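Print this page
E-mail this page

Prodo Two-Arm Bench
Equipment and planning information

The Prodo bench is a table with two arms fixed to its frame, meant for handling work on small and medium-sized goods. It is sold as a complete station or as a frame and top for customers who already own arms. This page sets out what is supplied, what you will need to provide, and what to allow for when you put a budget together. Prices are given on written quotation only and depend on the arms chosen and the country of delivery.

Who buys it

Most Prodo benches go to packing departments, returns desks, and teaching or development rooms where the same table is used for many different jobs in a week. It is a general-purpose station. If you pack one product all day and the product never changes, a dedicated packing machine will be quicker and will probably cost less over its life. We are happy to say so at the enquiry stage and save everyone a site visit.

The bench comes into its own with mixed work: putting small parts into bags, clearing cups and lids, wrapping an awkward shape before it goes in a carton. Soft packaging is the part that needs the most planning. A rigid item stays where it was put. A thin plastic bag moves with the air and with the arm, folds over on itself and hides whatever is under it, and you should allow more time for setting up that kind of job than for anything else on your list.

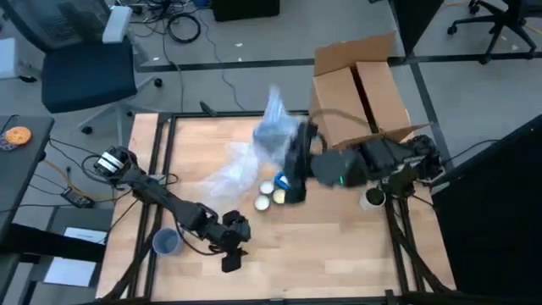

When you draw up that list, write down every item the station will have to handle, including the packaging, and put the awkward ones first. Send us samples if you can. A quotation based on samples is more reliable than one based on drawings, and it often changes which gripper we suggest. Customers tend to leave out the film, bags and cushioning on the grounds that they are consumables. Please include them.

What is supplied

The complete station consists of:

- Bench frame in aluminium profile, with levelling feet
- Wood-finish top
- Two arms with parallel grippers
- One controller per arm
- Cable set, arm to controller
- Stop button on a lead
- Printed handbook and one spare handbook
- Hex keys for the frame

Frame-and-top orders include the first two items, the hex keys and one handbook. Drilling for arms other than ours can be done before dispatch if we have the base drawing at the time of order. We do not drill tops that have already been delivered.

The computer is not included. Many sites have rules about which machines may go on their network and it is simpler for you to buy your own. The minimum specification is in the handbook, and we will send the page by e-mail on request.

Choosing arms

Two ranges are offered, Tikum and Jin. Both fit the same drilled positions and both can be used on either side of the bench.

Tikum is the lighter arm. It is the usual choice for bags, lids, cups, cards and other small goods, and it is the one to order if you are not sure. Jin has a longer reach and a stiffer wrist, takes up more of the table when folded, and needs more clear space behind the bench. It is worth paying for if the work includes full cartons or if items have to be picked from a surface beside the bench.

A mixed pair can be ordered. The controllers are different, so a mixed pair means two types of spare to keep on the shelf, and that should be counted in the running costs.

Grippers

Standard parallel grippers are supplied with flat finger pads. These will cope with most rigid items. For film and bubble wrap we suggest the soft pads, which are sold in packs of 10 and wear faster than the flat ones. Allow one pack per arm for the first year if soft packaging is a daily job.

Suction cups are available for Jin only. They do not hold bubble wrap or crumpled bags well and we would not quote them for that work.

Floor space

The bench should stand on a level floor with a clear walkway on at least three sides. Carpet tiles are acceptable provided the feet are adjusted again after the first week, when the pile has settled. Mark the working area with floor tape before delivery day and check that doors and drawers nearby can still be opened.

Leave 100 cm clear behind the bench for Jin arms. For Tikum the space can be less, but you will still want to get a carton in and out, and someone has to be able to reach the rear cables.

The bench will not go through a narrow doorway assembled. It can be delivered flat, in which case two people should allow a morning to build it. Doorways, lifts and stair turns should be measured before you order. If redelivery is needed because the goods would not go in, it is charged.

Power and cables

Each controller needs its own socket. A third is needed for the computer and a fourth is useful for a lamp or charger. Extension reels must not be used. Cables are long enough to run down the legs of the frame to a controller on the floor or on a low shelf. If you want the controllers further away, say so on the order form, as joining cables later is not covered by the guarantee.

Lighting

Ordinary office lighting is enough for the arms. If you intend to fit cameras, lighting becomes a budget item in its own right. Clear film and bubble wrap throw back bright highlights from ceiling lights, and a window on one side of the room can make a job that was set up in the morning behave differently in the afternoon. Blinds are cheap and are the first thing to try. After that, consider a diffuser over the ceiling lights nearest the bench. Cameras and brackets are not part of the standard supply, but the frame profile accepts common slot fixings.

Wrapping and cushioning work

Bubble wrap is the material we are asked about most. The sheet has to be lifted, laid over the item and kept there, and it springs back. A rounded item is harder than a boxed one, as the sheet has nothing flat to lie against. Keep the table around the item clear so that the spare length of sheet has somewhere to go, and use pre-cut sheets. Cutting from a roll at the bench is possible but needs a separate cutter with its own guard, and the cutter has to be included in your risk assessment.

Stand the carton beside or behind the item, within reach of at least one arm, with its flaps folded out of the way. 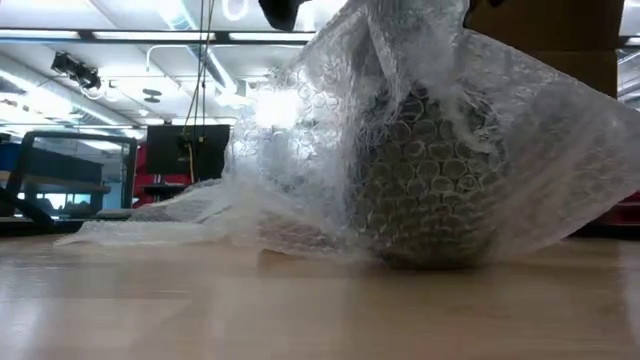

Budgeting

The purchase price is only part of the cost. The headings below are those we suggest for an internal request. Leave a heading in at zero if it does not apply, so that whoever approves the request can see it has been considered.

1. Bench and arms, as quoted
2. Computer and screen
3. Cameras and brackets, if wanted
4. Delivery and assembly
5. Electrical work and floor marking
6. Finger pads and other wearing parts
7. Packaging used up during setting up
8. Staff time for setting up and training
9. Yearly service

Item 7 is often missed. Sheets and bags get creased and have to be thrown away, and a new job can use a surprising quantity before it is settled. Item 8 is usually the largest after the equipment itself. A site with no previous experience of arms should plan for one member of staff to be released from other duties while the first job is set up, and should not promise output to anyone during that time.

Service is due every 4,000 running hours or once a year, whichever comes first. The visit covers joint checks, replacement of gripper belts, cable inspection and a test of the stop button. Travel is quoted separately.

Hire

A bench with Tikum arms can be hired by the month. Hire includes delivery, assembly and one training day. Part of the hire charge is taken off the price if you go on to buy the same bench. Jin arms are not available for hire at present, and hire benches are normally booked well ahead for June and the weeks either side of it.

Delivery

Stations are built to order at Humberg. The usual time from order to dispatch is 9 weeks for a complete station and less for frame and top only. We will confirm a week for delivery when the order is accepted and a day once the goods are packed. A tail-lift vehicle is used unless you tell us the site cannot take one.

Guarantee

The frame and top are covered for five years and the arms for two. Finger pads, belts and suction cups are wearing parts and are not covered. Damage from overloading, liquids or changes to the wiring is not covered. Returns need a number from the office before anything is sent back, and arms should travel in their original boxes, so please keep these.

To ask for a quotation

Send the item list, the width of your narrowest doorway, a sketch of the room with sockets marked, and the name of the arm range you have in mind. Replies are normally sent within three working days. Quotations remain open for two months.

Page last revised 20/09/2018

Print this page
E-mail this page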